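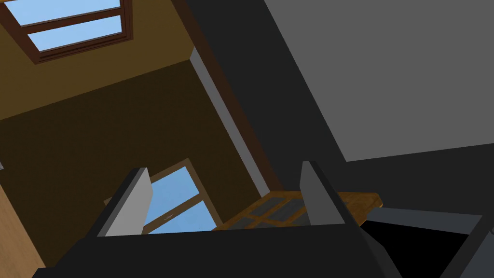
One reader wrote in to ask whether a squeaky wood floor can be fixed without pulling up any boards, and most of the time it can.

How to quiet a squeaky floor

A squeak comes from wood rubbing on wood or on a nail. Before you buy anything, walk the room slowly and mark each noisy spot with painter's tape. Late evening is best, when the house is quiet.

Dry fix

Sweep the spot, then work powdered graphite or talc into the joints with a soft brush. Lay a cloth over it and step back and forth for around 30 seconds. Wipe up what's left. I use Podosine powder, but plain talc does the job.
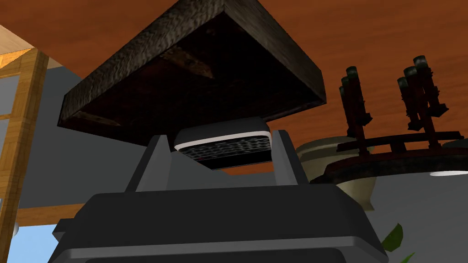

Wood grain and dark, worn planks, seen from underneath.

Fix from below

If you can reach the joists from a basement, have a helper walk overhead while you listen. Where you find a gap between the joist and the subfloor, put wood glue on a thin shim and slide it in by hand. Don't hammer it, or you'll lift the floor and start a new squeak.

Fix from above

Find the joist and drill a pilot hole. Drive in a trim screw until the head sits just under the surface, then fill with matching putty. Plan on 3 screws for a long squeak.

Floors shrink in winter, so check again in August before adding more screws.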